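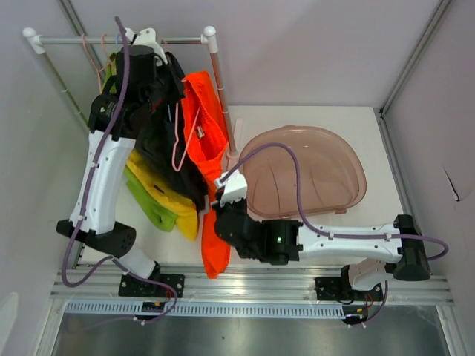 Clothes on a small rack with pink hangers.

Harpreet Doucette wrote the first draft of "The Fuller Road" in a rented room over a hardware store. It ran 700 pages. The shooting script is a good deal shorter, and she says the cutting took longer than the writing.

The film follows a ferry pilot, Qiu, who finds a stranger's suitcase on the last crossing of the night and decides to keep it. By morning two brothers are looking for him.

"I had the suitcase before I had Qiu," Doucette says. "I knew it was going to be left on a boat. I didn't know who would pick it up, and I tried 4 different people before I got to him."

The thriller was shot in Bretance, where she grew up. Grisent, the production company, wanted a bigger harbor. She asked them to come and look at the one she had in mind, and they agreed after a single visit.

What is in the suitcase is not shown until the last reel. Doucette says the cast asked her every day.

"I told the brothers and I didn't tell Qiu. He had to play three weeks of scenes without knowing. I think he was annoyed with me."

The ending was changed in April, after a test screening. In the earlier version the ferry never came back.

"People were upset, and they were right," she says. "I rewrote it in one night."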